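Trokik Sorting Bin, Open Top, Gray Metal

If you have ever tipped a box of parts onto a bench and watched half of them roll off the other side, you will understand why we are so fond of this bin. It's a plain thing, really: four walls, a floor and no lid. But we have sold it for years, and the people who buy one tend to come back for a second (and sometimes a third, once the rest of the shop starts borrowing it!).

The walls lean outward as they rise, so a hand or a scoop goes in easily and small pieces slide down toward the floor where you can get at them. The metal takes knocks well. It will scratch, and the floor will dull and scuff wherever things get dropped on it day after day, but a scuffed bin holds blocks, bolts and offcuts just as happily as a new one, and we think it looks rather nice with a bit of wear on it.

Details

Material: metal, gray
Lid: none
Load: up to 70 pounds, spread over the floor
Sold: singly or in a set of 2
Goes with: Ernero bench mat, Domis label holders (both sold separately)

Setting it up

There's no assembly. Put the bin on a flat surface that can carry the weight, and if you care about your tabletop, slip a sheet of board or an Ernero mat underneath first. Bare metal on a finished bench will leave marks sooner or later, and we would hate for you to find that out the way we did in our own packing room.

Wipe it out with a damp cloth and dry it well, especially in the corners. Please skip the steel wool. Scratches are harmless, but they do hold on to dust.

What people keep in it

Hardware, mostly, and wooden toys, and a great many odds and ends on their way to somewhere else. It's also very handy for mixed pieces that need sorting by color, with room enough on the floor to spread them out and see what you have.
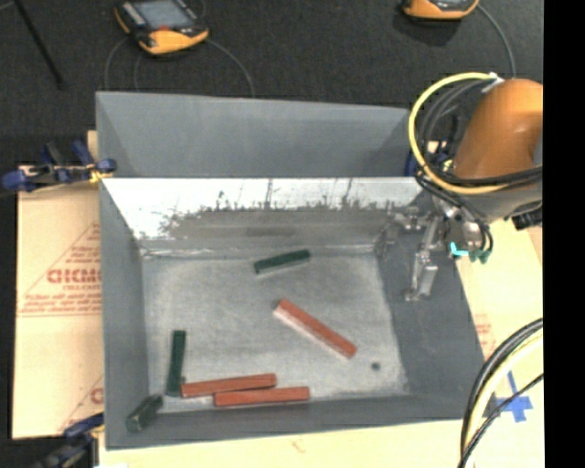
Nông wrote to us in July to say that the bin was bigger than expected and had to go on the lower shelf, but that sorting went much faster once everything could be tipped in at one go, and could we please make a shallow one too? We're thinking about it. For now the deep version is the only one we stock, and we have 500 on order for the fall.

Ships in 6 working days. Returns are fine if the bin is unused and still in its carton.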